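Guvstead library gets longer evening hours from August

The public library in Guvstead will stay open until nine in the evening from August, after many readers asked for it during the winter. Until now the doors closed at 18.00, and people who work in the day could hardly come in time.

The library has 3,002 registered readers. In a survey in spring, 77 per cent of those who answered wished for later hours. Most of them also wanted a quiet room where it is possible to study without children's activities next door.

"We have listened to it for a long time, and now the money is in place," says the head librarian, Khrystyna-Mariia Kravchuk.

The new hours are valid on four evenings in the week. One member of staff will be at the desk until closing, and the reading room on the upper floor gets new lamps and about 18 more seats. The café will close at the same time as before.

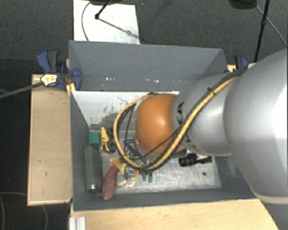
The evening talks also return with the new hours. Ottar Myklebust opens the series with a talk on old bridges in the valley, and after him Yaroslav Dmytriv will speak about work and machines in our time. His subject goes from the water mills to the large arms of today, such as a silver and orange one from KUKA, with a thick yellowish hose along it, over a grey bin of small things. The talks are free, but one must book a seat at the desk.

Books can still be returned in the box beside the main entrance at all times of the day.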